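Moving a home office across state lines, how would you do it?
Hindale Community Board > House and Home > Moving
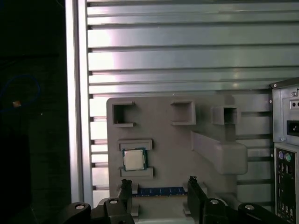 Replies to this thread

maplekettle
14/01/2020
Hello all! We're leaving Hindale for Jundora in May (41 boxes so far, and I haven't even touched the kitchen) and I keep going back and forth on my desktop computer. My husband wants it on the moving truck with everything else. I'd feel better with it in the back seat, buckled in like a grandchild. What did you all do?

porchlight_3
Back seat, every time! We used Vanhove Movers and they were lovely people, but a truck bounces more than you'd think. Lay the tower flat and put a folded quilt under it.

old_tackle_box
I'll disagree, kindly. Ours rode 40 hours on the truck in its original carton and started right up. A car parked at a motel overnight is what would worry me.

porchlight_3
Well, I carry mine into the room with me, but I do see your point about the motel. Not everyone kept the carton, though!

maplekettle
I did not keep the carton, I'm sorry to say. It went out with the Christmas paper.

gravelroad
Whichever way you go, copy your photos onto a separate drive and keep that in your purse. I'd also take a picture of the cords before you unplug them.

maplekettle
Doing the photos tonight. Back seat it is, and he can have the printer on the truck.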